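4.2 Grocery handling with the two-arm kit

We examined the Zokholm two-arm kit as supplied by Cernitz, on a fabric-covered table with a tray and a wire basket of packaged groceries. The kit was judged on the transfer of bottles and boxes between the two. Each item was attempted 10 times per arm, and grip settings were left at the values shipped by the supplier.

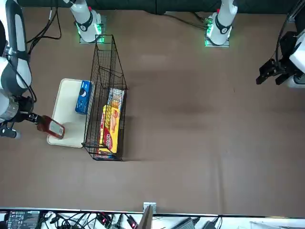
Jouko Ikonen, commenting on a draft of this section, objected that shipped values favor boxes over squeeze bottles – and asked that the two be scored apart. We have done so in the results.

Scoring followed the Adeyemi protocol, and 200 attempts were logged in all. An attempt counted only if the item was released without a second grasp.

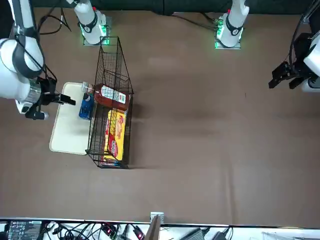 Setup time was the weaker side of the product. Calibration of both arms took 28 minutes, against the 19 stated in the quotation. Item spacing also mattered: with a clear glass cup standing just above the blue box on the tray, the gripper has little room for error, and such layouts were scored as a separate class.

Figure 3. Work area with the tray empty and packages on the wire rack. 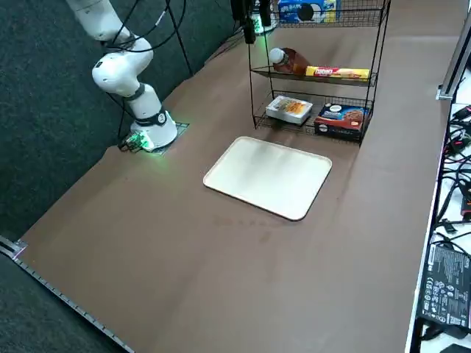

4.3 Service and spare parts

Cernitz offers remote support from 8 a.m. Replacement finger pads are sold in pairs – the price is given in Table 2.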